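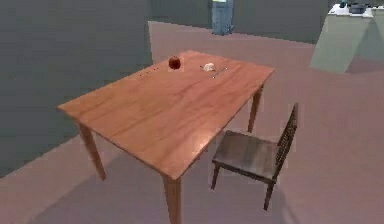 Home Faith Features Archive Subscribe

Fixed Hours at Skarard

The bell at the Skarard parish house rings at 6:10 in the morning. It has no electric striker. Someone pulls a rope, and by the time the third stroke has faded the first psalm is under way. The office takes 17 minutes when read at the normal pace and closer to 20 when the reader is new.

Fixed-hour prayer is the practice of saying set texts at set times of the day. In monasteries the full pattern runs to seven or eight services. Lay groups nearly always use a shorter form. The Skarard group keeps 2: one in the morning and one at night. Midday prayer was tried for a single Lent and dropped, as most members were at work and could not stop at the same time.

The group was started by Lensa Kumsa, a hospital pharmacist who had read the daily office alone for nine years. Her account of the beginning is short. "I kept losing my place," she says. "If another person is reading the other half of the psalm, you can't lose your place for long."

The core of each service is the psalter. The book of Psalms has 150 entries of very uneven length, and any scheme for reading it has to deal with Psalm 119, whose 176 verses are more than a group can say in one sitting before work. The older English plan divides the whole book over 30 days. The Skarard plan takes longer. It spreads the psalms over 57 days, with Psalm 119 broken into its own 22 sections and placed one to a night. The figure was not chosen for any meaning. It is what came out when Kumsa set a limit on the number of verses per service and counted forward.

A cycle of that length does not line up with the calendar month, and this has consequences. On a 30-day plan, a person who prays on the tenth of the month always meets the same psalms. On the Skarard plan the texts drift. Psalm 88, which ends in darkness and offers no relief, may fall in Advent one year and in the week after Easter the next. Some members find this hard. Kumsa regards it as a fair reflection of how trouble arrives.

The psalms are said, not sung. The two sides of the room take alternate verses, and there is a pause at the middle of each verse, marked in the text by an asterisk. The length of that pause is the subject most often raised by new members. The group's practice is one full breath. Too short a pause and the two halves run together; too long and people start to wonder whether the reader has stopped. After a few weeks the timing becomes even without anyone leading it.

One reading from Scripture follows, then silence, then the Lord's Prayer and a collect. Intercessions are kept for the evening. Names are read without details. A person may be listed as sick or traveling, and nothing further is given.

The texts are printed in a plain booklet of 166 pages, set by the Nanayakkara press in Lirkdale. The first run was 800 copies, far more than the group could use, and the rest went to other parishes on request. The Flikirton congregation took the largest share. It has since made two changes of its own: a hymn at the start of the evening office, and a shorter silence – two minutes in place of five. Both groups still use the same psalm table, so a member who is away from home can join the other without falling out of the cycle.

Attendance is lowest in February, when the mornings are dark and the road from the lower town is often icy. The rule for those days is simple. The office is said whether or not the others come, and a member who cannot come says it at home at the same hour. Kumsa has led it alone many times, reading both sides of each psalm and keeping the pause.

She is cautious about claims for the practice. It does not reliably produce strong feeling, and she tells new members so at the first meeting. Many mornings pass with the mind on other things – a bill, a shift change, the car. The words are said anyway. Members who stay longer than a year tend to report that single verses come back to them during the day, often ones they had not noticed when they read them.

New members are asked to attend one service a day for a full cycle before deciding whether to continue. Booklets are kept on the shelf inside the parish house door, and the day's psalms are chalked on the board beside it.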